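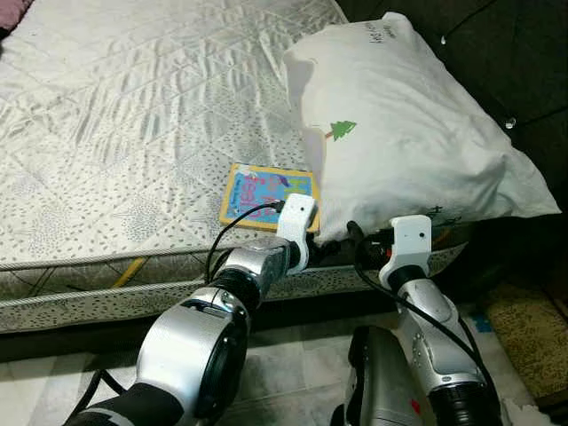
What is a mattress protector?

A mattress protector is a washable cover that goes over a mattress, under the bottom sheet, to keep sweat, spills, dust and skin flakes out of the filling.

Mattress protector

A mattress protector is an item of bedding placed between a mattress and the sheet. It is sold in the same sizes as mattresses and is usually removed for washing several times a year. Similar items are made for pillows, cots and sofa beds. In Britain the term is often used for any layer that shields the mattress, although shops may list mattress pads, toppers and encasements separately.

Types

Fitted protectors have an elasticated skirt that tucks under the mattress, in the same way as a fitted sheet. The skirt must be deep enough for the mattress, and labels normally give the greatest depth the skirt will cover. A skirt that is too shallow pulls off at the corners during the night.

Strap protectors are flat sheets of padded cloth with a band of elastic at each corner. They are quick to change and suit mattresses of uneven depth, but they leave the sides uncovered. They are common in hostels, student halls and holiday lets.

Encasements enclose the mattress on all sides and close with a zip. They are used mainly against dust mites and bed bugs. Fitting one to a double mattress generally takes two people, and for this reason encasements are often left in place for long periods with a second, lighter protector on top.

Mattress pads are thicker than ordinary protectors and are meant to add some softness. A topper is thicker again, usually filled with foam, feathers or wool, and is not designed to stop liquid. Many toppers need a protector of their own.

Materials

The upper surface is most often cotton, polyester or a blend of the two. Terry towelling takes up liquid quickly and is favoured for children's beds. Brushed cotton feels warmer. Quilted protectors have a thin layer of wadding held in place by lines of stitching, which stops the wadding gathering in lumps when it is washed.

Waterproof protectors have a backing, normally a thin film of polyurethane. Older products used vinyl, which is cheap but stiff, and which tends to crackle and trap heat. Polyurethane film lets some water vapour through while holding back liquid. Wool protectors are not waterproof but can hold a fair amount of moisture before they feel damp.

History

Covers for mattresses are much older than the modern protector. Straw, flock and feather beds were contained in a strong, tightly woven cloth called ticking, and a spare blanket or piece of old sheet was often laid on top to save it from wear. Rubber sheeting was used in hospitals and nurseries in the nineteenth century. It kept liquid out but was cold and uncomfortable, and a cloth known as a draw sheet was placed over it.

Fitted protectors became common in homes during the second half of the twentieth century, along with interior-sprung and foam mattresses, which cannot easily be opened and cleaned.

Washing and care

Most cotton and polyester protectors can be washed at 40 degrees, and many at 60. The higher temperature is preferred where dust mites are a concern. Waterproof backings are damaged by very hot drying, ironing and bleach. Fabric softener can leave a coating on towelling and make it less absorbent.

A protector should be fully dry before it goes back on the bed. Waterproof types dry slowly in a machine because the backing holds water in folds, and they are often turned partway through. Cracks or peeling in the film show that the protector no longer keeps liquid out.

Use in shared accommodation

Hotels and halls of residence usually treat protectors as part of the bed and change them less often than sheets. The guest house group Beaulieu keeps 775 protectors for its rooms and replaces each one after 6 years, or sooner if the elastic fails. Its housekeeping staff check for stains whenever the sheets are changed, and a marked protector is sent to the laundry with the day's linen.

Limitations

Protectors do not prevent sagging or broken springs. They also do not remove the need to air a bed, as moisture can still collect beneath a mattress on a solid base. Some mattress guarantees are void if the mattress is stained, and a protector may be required as a condition of the cover.

See also

Bed base
Duvet
Pillow protector
Ticking
Valance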